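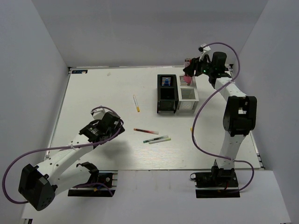

The Case for Keeping the Town Library Open After Dark

Municipal councils across the country have spent the past decade reviewing the opening hours of their public libraries, and the reviews have tended to reach the same conclusion. Evening attendance is lower than attendance at midday, staffing costs after six are higher, and the evening session is therefore the first to be cut. The Lurmont council is now considering such a reduction, to take effect in November. It is the view of this association that the proposal should be withdrawn.

The council's paper relies almost entirely on door counts. In the survey period, 664 visits were recorded on weekday mornings and 104 in the evening sessions. These numbers are not in dispute. What they measure, however, is the number of people who passed a sensor. A parent who comes in for ten minutes to return picture books is counted once, and so is an apprentice who stays for three hours to prepare for a licensing exam. The paper makes no allowance for length of stay, although the library's own booking system records it for every study room and public computer.
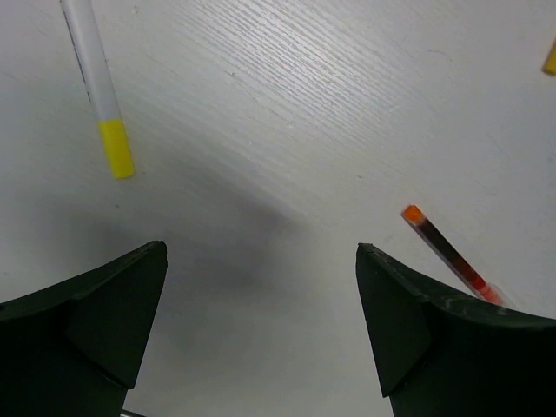
Evening patrons are also, in large part, people who cannot come at another time. Shift workers, tradespeople and carers organize their days around obligations that a morning timetable does not recognize. Inese Ramanauskas, who coordinated the adult literacy program at the Plulska branch until its hours were shortened, reported to this association that most of her learners did not transfer to the daytime class. They simply stopped attending.

The council's answer is that digital lending has made physical hours less important. Electronic collections are a valuable service and deserve continued funding. They do not provide a quiet desk, a printer, or a staff member who can help a newcomer complete a housing application. In a centre where winter dusk falls before five, they do not provide a warm and well-lit public room either.

Uwe Hamann has argued in these pages that a modest compromise is available: two late evenings a week, fixed and well advertised, in place of the present scattered schedule. The association supports that position – with the condition that the hours be guaranteed for a full budget cycle before any further review. Patrons cannot build habits around a timetable that changes every season.

Written submissions may be left at the circulation desk until the close of the consultation period.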